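Lilen Opens Veto Collection Program, Confirms That Shoes Are Hard

BRELSTEAD, 15th February — Lilen, which builds training data for robot arms, today announced the opening of Veto, a program that gathers examples of household tidying for learning systems. The first release will cover footwear. The company would like to say it chose footwear after a long strategic review, but it chose footwear after looking at its own front hall.

Veto records people guiding a pair of robot arms through small domestic jobs at a tabletop. An operator moves the arms, the arms move the objects, and the whole attempt is saved: joint positions, gripper state, video and the operator's verdict at the end. A learning system then studies the attempts and tries to produce its own. The program takes its name from the red button on each operator's desk. Pressing it marks the attempt as one the operator would not want a machine to copy. In the pilot phase the button was pressed often enough that two of them had to be replaced.

The footwear set asks for something most households manage without a budget. Slide sandals are placed on a table in whatever arrangement the session sheet calls for, and the operator matches them and brings them to a low wooden shelf. A slide has no laces and no heel strap, which makes it an easy shoe for a person and an annoying one for a gripper. The sole is wide and flat. The strap is the natural place to hold, and it gives way at the moment one would prefer it didn't. Sandals of the same color also look very much alike until they are side by side, at which point one of them is often facing the wrong way.

"We had a robot that could stack blocks all day and was very proud of it," a Lilen spokesperson said. "Then we gave it a pair of slides and it behaved like someone who had just woken up in a hotel."

The footwear release will contain 207 hours of recorded work, drawn from 144 starting layouts. The layouts were written out in advance by the collection team, then shuffled so that operators could not settle into a favorite. Some leave pairs together. Others separate them, overlap them or turn one sandal across another. Plants and other household items appear in many of the layouts, since homes have them and homes do not clear them away when a robot is expected. Operators are instructed not to tidy up around the plant unless the sheet says so. Several have admitted to finding this difficult.

Each layout is attempted by at least 6 operators, working separately. Lilen asks them not to compare technique until their sessions are finished. The result is a useful spread of habits: some operators straighten a pair before lifting anything, some go straight for the nearest sandal, and a small but committed group insists on doing all the left feet first. The company has kept all of these approaches in the set. It takes no official position on left feet.

Veto also keeps its failures. Dropped sandals, missed grasps and pairs delivered to the shelf back to front are included and labeled, along with the point at which the operator noticed. Earlier collections at Lilen threw these attempts out, which produced tidy data and robots that had no idea what to do once something slipped. Recoveries are now marked as a separate category. An operator who drops a sandal, picks it up and carries on is considered to have had a productive morning.

"People come in wanting to be perfect, and we have to talk them out of it," the spokesperson said. "A flawless session is lovely to watch. It also teaches the system that nothing ever goes wrong, and then somebody's shoe ends up in a ficus."

Collection takes place at Lilen's Brelstead site, a former carpet showroom the company moved into last year. The building offers good power, a level floor and a sign outside that still promises wall-to-wall satisfaction. Lilen has asked the landlord about the sign. The landlord is thinking about it.

Scheduling and review run on Yaman, the company's in-house software, which assigns layouts, stores recordings and puts finished attempts in front of a second person for checking. Reviewers watch at normal speed. An option to watch at double speed was tested and withdrawn after reviewers approved a number of attempts in which the shoes had been put down upside down. Yaman also lets a reviewer send an attempt back with a short written note. The most common note to date is "other way."

Access to the footwear set will be offered to 4 partner groups at first, with a wider release planned for September. Partners will receive the recordings, the layout sheets, the operator verdicts and the reviewer notes, spelling uncorrected. Groups applying for early access are asked to describe the arms they use, the tasks they have in mind and how they plan to report results, including the bad ones. Applications that promise a fully tidy home by a stated date will be read with interest and placed at the bottom of the pile.

Lilen is also recruiting operators for the next round of collection, which moves on to towels. No background in robotics is needed. Applicants should have patience, reasonable eyesight and the ability to sit through a two-hour session without reaching over to do the job by hand. Training takes three days, and the first is mostly spent learning to let go of things at the right time. Shifts are available in the morning and afternoon. Comfortable shoes are recommended, and operators are kindly asked to leave them on their feet.

About Lilen

Lilen designs and records example data for robots that work with everyday objects. Its earlier collections include cutlery sorting, jar lids and a brief, regretted season of fitted sheets. The company is based in Brelstead and is privately held.

Media contact

Press Office, Lilen, Brelstead. Requests for footage, site visits and interviews should be sent through the press form on the company's website. Visitors are welcome by appointment and will not be asked to put anything on a shelf.
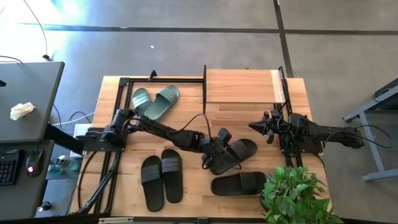 Slide sandals, two arms and the shelf on a Veto collection table. Photo: Lilen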